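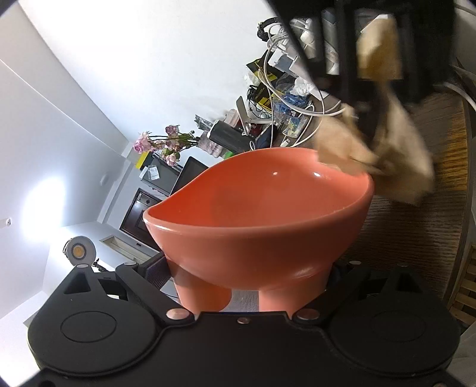

By Knut Ackermann | July 29, 2020 | Filed under: Small Spaces, Shelves

I am a little in love with a good bowl on a cluttered shelf! Every home I know has one shelf where the cables go to live, and ours is a dark one with dividers, full of white cords, a speaker, a tablet stand, paper bags and packets of who knows what. For years I bought boxes with lids for it. The lids stayed off, the boxes filled up, and I still couldn't find a charger when I wanted one.

Then I tried a bowl, and I have been telling everybody about it ever since. Mine is glossy coral orange ceramic with a flared rim and a little pointed lip on one side, like a spout. Against all that black it is the first thing your eye goes to, so your hand goes there too (keys, coins, the adapter you just pulled out of your bag). I found it at Trotholm for under 10 dollars and I would happily have paid more.

A few things I've learned along the way:

Pick a bright color. A gray bowl on a dark shelf vanishes by the second week. Orange, yellow or a loud green all work beautifully.

Look at the foot. A narrow footed base takes up so little shelf, and you can tuck a flat card or an envelope under the flare of the rim. It can tip if you pile everything on one side, though, so put the heavy stuff in first, right in the middle.

Glossy inside, please! Dust and crumbs wipe out with a damp cloth. I had a rough, unglazed one before and it held on to every bit of lint.

Cables next. Take every one of them down, even the ones hanging off the front, and lay them on the floor. Coil each one loosely around your hand, then close it with a twist tie or a strip of soft tape. Black ones in one section, white ones in another. It sounds fussy but I can find a phone cord in the dark now. Anything with a plug you can't match to a device goes in a paper bag with the month written on it. Mine says July. If I haven't opened it by next July, off it goes to electronics recycling.

Stand things up if they'll stand. A speaker on its side eats half a section and then packets slide in behind it.

Empty the bowl when it reaches the rim. I do mine while the coffee is brewing, and last time I turned up two Jungate batteries and the spare key to the bike lock, which I had already replaced. Twice!

Next up: the drawer under the microwave.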